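Plastic storage basket

The plastic storage basket is a small open tub with holes in its sides, used for sorting cups, pegs, cutlery and whatever else is rolling around the bench. I've got far too many of them!

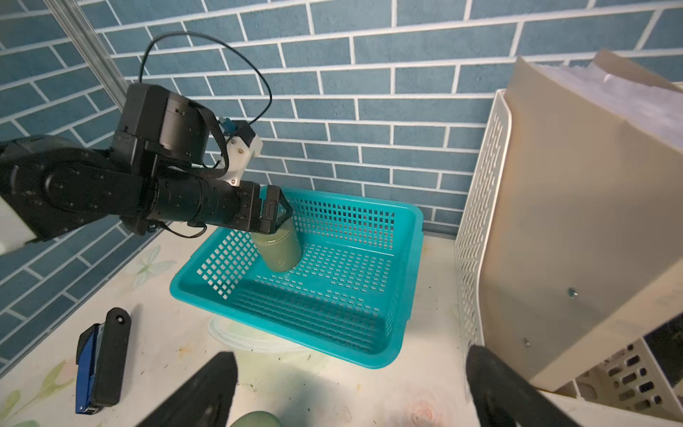
Shape and colour

Most are rectangular with sloped sides, so empties nest in a stack (mine jam if I push down too hard). Small square holes are common on the walls, and slots on the floor let crumbs and drips through. Teal is my favourite colour.

Cups

Stand them upright if you're grabbing one every hour, upside down if they're fresh from the sink. Sunita Semwal fits 21 in her big Kastanora tub, but I'd stop well short of that.

Cleaning

Warm water, dish soap and an old toothbrush for the holes. See also: Dish rack; Caddy.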